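Home Products News Press Dealers Contact

Goltow Adds One-Piece Bathroom Sink and Counter to Its Rental Housing Line

GOLTOW, 19 January 2022 – Bresano, a maker of bathroom and laundry fixtures, is adding a new sink to the line it sells to owners and managers of rental housing. The sink is called the Plisen and is made at the company's Goltow plant. The basin and the counter are molded as one piece, with no rim to seal and no joint between the bowl and the top. Orders open to dealers today, and the first units ship in July.

The Plisen replaces the Baird, a drop-in basin that Bresano has sold to apartment owners for many years. The Baird will stay in the price list until stock runs out. Replacement drains and overflow covers for it will be kept in the parts catalog after that.

Bresano began work on the new sink after going through the service requests it receives from property managers. Many of them had to do with the bead of sealant around a drop-in basin. It turns dark, it peels, and water gets under the rim and into the counter. A repair usually means cutting out the old sealant, cleaning the edge, laying a new bead, and keeping the tenant from using the sink until it cures. With a molded top, the only sealant is along the wall.

The company tested the sink in 423 apartments before settling on the final shape. The apartments were a mix of studios and family units, most of them with one bathroom. Maintenance crews filled out a short form after each visit, and tenants were asked how they cleaned the sink and what they kept on it.

Two changes came out of the test. The first version had a flatter basin floor, and crews reported that toothpaste and soap dried in the corners farthest from the drain. The floor now has more slope, and the corners are rounder. The ledge at the back was also made deeper. Tenants wanted a place for a soap bottle and a cup, and on the first version these ended up balanced on the side of the bowl.

The surface is smooth and glossy. Bresano recommends washing it with a soft cloth and dish soap or any liquid bathroom cleaner. Scouring powder and steel wool should not be used, as they dull the gloss and make the surface harder to clean later. Mineral spots can be wiped with white vinegar diluted with water, then rinsed.

The Plisen is sold without a faucet. It is drilled with one hole and takes a standard single-lever model. Owners who are replacing a Baird can move the existing faucet over if it is in good condition, though the company suggests fitting new supply hoses at the same time.
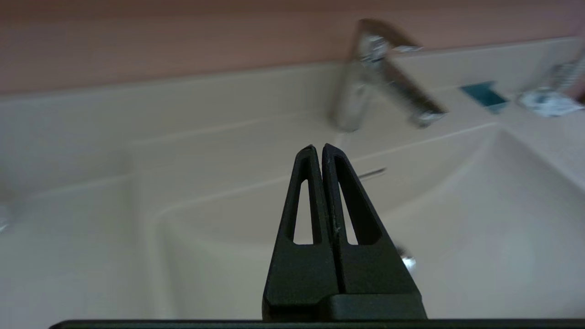 Sizes and Colors

The sink comes in two widths, one for narrow bathrooms and one for a standard vanity cabinet. Both have the same basin. The wider model has more counter on each side. Colors are white and cream. Cream was added at the request of owners with older buildings, where the tub and tile are often off-white and a bright white sink looks out of place next to them.

Both colors are made with the color running through the full thickness of the material. Light scratches can be buffed out by a maintenance worker with the repair kit, sold separately. Deep chips can be filled with paste from the same kit.

Installation

The top sits on a level cabinet and is held with adhesive at the four corners. One person can carry the narrow model. Bresano advises two people for the wide one. The steps are printed on a sheet inside the carton and can also be requested from any dealer.

Cabinets made for the Baird can be reused in most cases. The cabinet should be checked for water damage first, mainly along the front rail and under the old rim. The drain sits in the same position as on the Baird, so the trap does not normally need to be moved. A cabinet that is out of level should be shimmed before the adhesive goes on.

Price and Availability

The narrow model, order number 591, will be the first to ship. The wide model follows once the first dealer orders have been filled. The opening production run is 1000 sinks, and orders will be filled in the order they are received. Prices are available from dealers and depend on quantity. Owners buying for a whole building can ask for delivery in stages, so that cartons do not have to be stored on site.

Both models carry a warranty of five years against cracking and discoloration in normal household use. The warranty covers the sink top only. It does not cover the faucet, the drain, or damage from abrasive cleaners or drain chemicals left standing in the basin.

Sample pieces in both colors can be ordered by property managers at no charge. Each sample is a flat piece with a rounded edge, large enough to hold against existing tile.

About Bresano

Bresano makes sinks, laundry tubs and shower bases for rental and student housing. Its products are sold through plumbing dealers and directly to housing owners.

Press Contact

Bresano Press Office, Goltow. Product sheets, drawings and cleaning instructions are available on request.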